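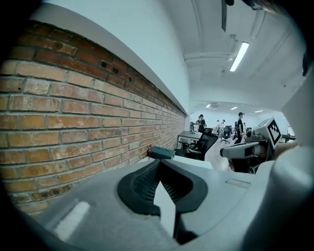
Hallway side of the wall, looking toward the desks

Old brick wall in office hallway – seal it, paint it, or leave it alone?

Posted in Walls & Masonry by halliday_upstairs
December 28, 2018

We moved our office into the Halliday building in September. The hallway that leads to the main work area has exposed brick along one side, with a white ledge on top of it and plain white wall from there up to the ceiling. Everybody liked the brick when we toured the place and I still like it. The problem is dust.

There is a fine reddish grit on the floor along the bottom of the wall every morning. I sweep it up and it is back the next day. If you brush against the brick with a dark jacket you get a mark on the sleeve. A few bricks higher up are chipped, and there is a row of small dark holes near the top, just under the white part. I don't know if those were made for something or if they are damage.

The landlord says we can do what we like to the surface as long as we don't cover it with drywall. He also told us the building dates to 1776, which I doubt very much, but the brick is old and the colors are all over the place, from orange to pale beige to dark brown. The last tenant put a coat of something on it around 2000, according to him. I can't see any sign of it. Water soaks right in when I wipe the wall with a sponge.

What I want to know:

Should I use a clear sealer, and if so which kind? The store near us carries Clindska masonry sealer in matte and satin.

Do the small holes need to be filled first?

The fluorescent light overhead is pretty harsh and shows every bump. Will a sealer make the wall shiny under that?

People work at the end of this hallway, so smell matters. There is no door between the brick and the desks.

drybrush

Seal it. Matte. Two coats and you're done. We did our break room in one weekend and never had dust again.

forkberg_masonry

I repoint and clean brick for a living, so I would slow down a little before buying anything.

First find out what is shedding. Put a strip of wide tape on the face of a brick, press it down, and pull it off. Do the same on a mortar line. If the tape comes off the brick nearly clean and the mortar strip is covered in sand, then your trouble is the joints and a sealer is the wrong place to start. Loose mortar has to be raked out and repointed. A clear coat over it will hold for a season and then come off in flakes with the sand stuck to the back.

If the brick is what's powdering, check for damp. Tape a square of clear plastic to the wall near the floor, all four edges, and leave it for a couple of days. Water drops on the back of the plastic mean moisture is coming through the wall. Do not seal a damp wall. Talk to the landlord.

If it passes both tests, go ahead, in this order:

Vacuum the wall from the ledge down with a soft brush head. Go over it twice. Most of your grit will come off here, and some people stop at this point and find they can live with it.

Wipe with a barely damp sponge. Don't hose or scrub it. Let it dry for a few days.

Test your sealer on 6 bricks somewhere low. Pick light ones as well as dark ones, as pale brick usually darkens more. Look at the patch the next day with the ceiling light on.

Use a water-based, breathable, penetrating sealer. Those soak in and leave little or no shine. The ones sold as satin generally leave a film on the surface, and under a fluorescent tube a film will show. I haven't used the Clindska, so read the can and see whether it says penetrating or film-forming.

On the holes, I can't tell from a picture what made them. Old fixings and missing bits of mortar are both common. Shine a flashlight in. If they are shallow and the edges are firm, leave them. If they crumble when you touch them, fill them with a soft lime mortar. Don't use regular cement on old brick, it is too hard and the brick around it will break up. The chipped ones I would leave as they are.

For the smell, do it when the office is closed and run a fan. Water-based products are mild but it is still a long wall. I would also cover the ledge with masking tape and paper, because sealer drips dry yellowish on white paint sometimes.

vulorano2

We have a wall like this at the Vulorano studio. I mostly agree with the above, but the price adds up. We used roughly 6 gallons for two coats, old brick drinks it. Buy one gallon, see how far it goes, then work out the rest.

Also it did not stop the dust completely. It cut it down a lot. We put a long mat along the bottom and vacuum that.

halliday_upstairs

Thanks. Did the tape test at lunch. Brick came off almost clean, mortar strip was covered. Plastic is on the wall now and I'll get a price on repointing the lower part.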